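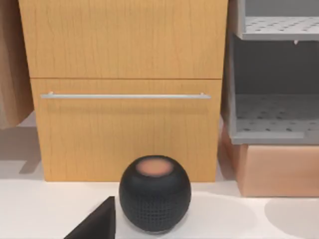

Chapter 6. Water That Never Reaches the Tap

Every city loses some of its water on the way to its customers, and the engineers of Kullico began measuring theirs in 2019. A leak is a quiet thing, quieter by far than a round black speaker on the floor by a cabinet, and it can run for years (yes, years!) under a busy street. 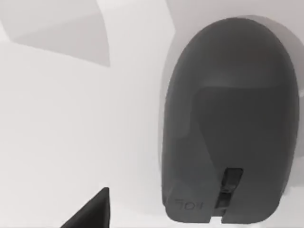

One reader from Clala wrote to us that old meters deserve as much blame as old pipes, and we do come to meters in Section 3.

Kullico had 3753 service connections then, and each one was a place where a joint might weep. Picture the smallest of them dripping into a green soda bottle like the one on the white table, hour after hour, and you will start to feel how the losses add up. We begin with the night flow test, which the Starkov district runs on Sunday.

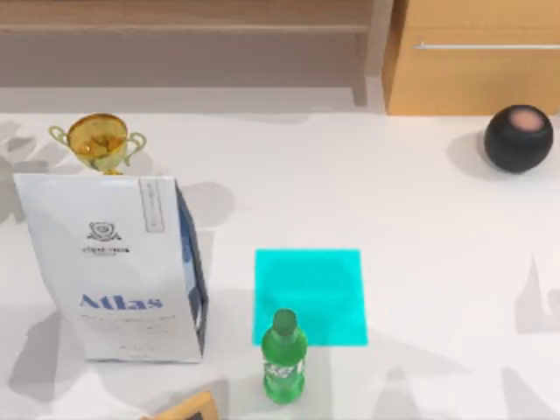
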